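Saucepan
Updated April – Razia Rizvi, with additional notes by Kwok-wai Liao

A saucepan is a deep, flat-bottomed cooking vessel with upright or slightly sloping sides and a single long handle. It is used chiefly on the stovetop for boiling, simmering and reheating, and is distinguished from the frying pan by its depth and from the stockpot by its smaller capacity and its handle. In everyday Australian usage the word "pot" covers both the saucepan and the two-handled casserole.

Body and lining

Most domestic saucepans are made of aluminium, stainless steel or enamelled steel. Aluminium conducts heat quickly and is light to lift when full, but it is commonly lined or coated to keep it from reacting with acidic foods such as tomato and rhubarb. Coloured exteriors became widespread once makers were able to bond a durable finish to the outer wall. Dark colours hide scorching better than pale ones and remain the usual choice for household sets.

Water boils at 100 degrees Celsius at sea level, and a saucepan intended only for boiling vegetables or eggs needs no particular thickness of base. Sauces, custards and porridge are more demanding. A thin base develops hot spots, and milk will catch on them within minutes.

Handle

The long handle keeps the cook's hand clear of the burner and allows the pan to be tipped for pouring. A hole near the end permits hanging from a hook or rail. On the stove the handle should be turned inward, away from the front edge and from any neighbouring burner. Larger saucepans are sometimes fitted with a small helper handle opposite the main one.

Lid

Glass lids allow the contents to be checked without releasing steam. They are generally made of tempered glass, and a central knob is usual. A lid that has been chipped should be replaced. Lids are often sold separately by diameter, a 20 cm lid being among the most common sizes.

Play and teaching use

Saucepans of ordinary household pattern are also used with imitation foods in play corners and home economics rooms, where putting ingredients in and covering the pan are practised without heat. The Mathebula teaching collection lists 1,035 such items, most of them vegetables.

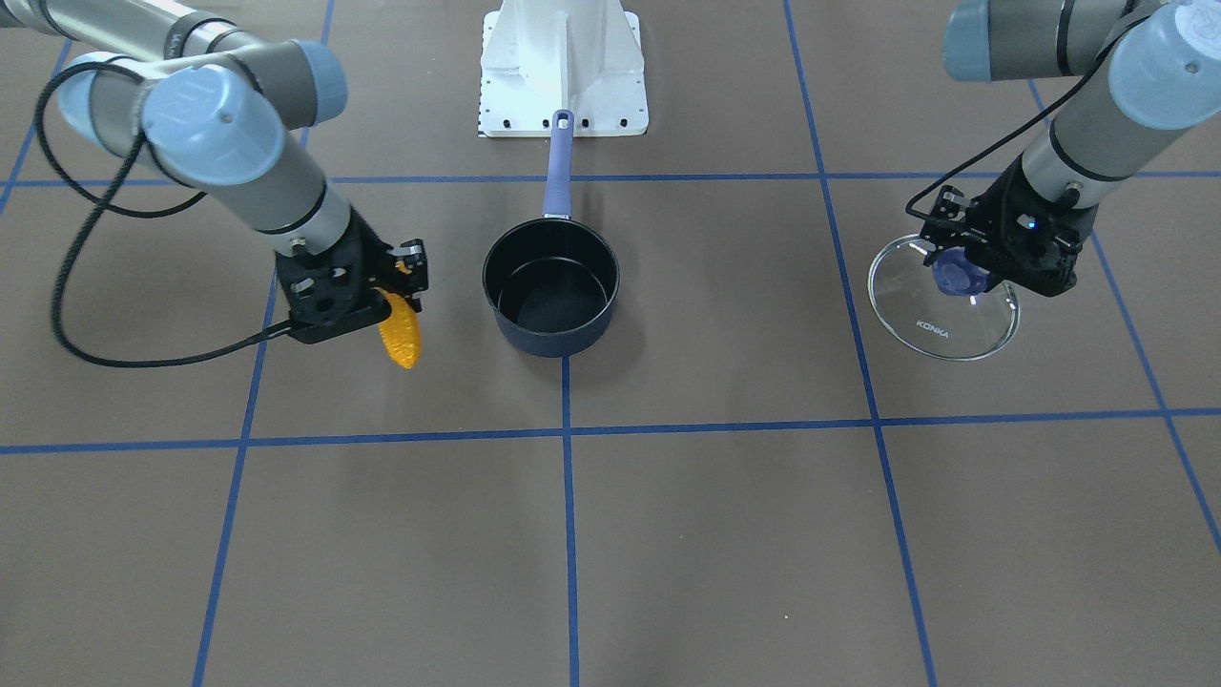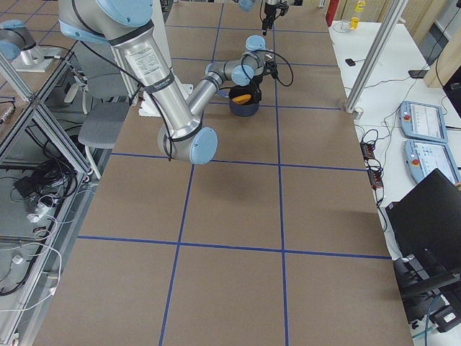 Care and storage

A coated interior should be washed by hand with a soft sponge. Metal utensils and scouring powders shorten its life. Saucepans may be nested with a cloth between them – lids are best stored upright in a rack.

Contact the editors | © Loseo Household Reference | Back to top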